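Hand gripper, bushings and a new routine

I spent most of Tuesday on the hand-held gripper, the one we use for the snack packets. It had been getting sloppy since August. The fingers still closed, but the right one came in late and soft packets slid round before it caught up.

I took the linkage off first. The arms pivot on brass-coloured bushings, and two of ours had worn enough to feel with a fingernail. Stefanou had replacements in stock, so I ordered a full set and changed the lot. Pressing the old ones out took longer than anything else. Go gently and keep the arm flat on the block, or you will mark the bore.

Styliani Panagiotou wanted grease on the new ones. I left them dry, as grease picks up crumbs and we had enough of that last year at Erthorpe. We still disagree.

After that I set the fingers. I close them on a strip of card, nip up the screws, open and close 11 times, then check the card again. If it pulls out more easily on one side, I slacken off and start over. It took me three goes.

From now on I'll check for play every 500 grips and change the bushings at 3000, whatever they look like. The old set had done 2408. The log sheet is on the shelf by the door, so please fill it in.

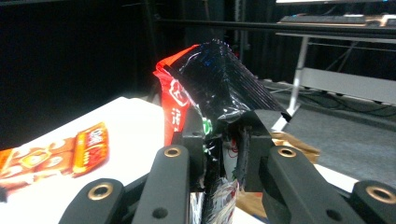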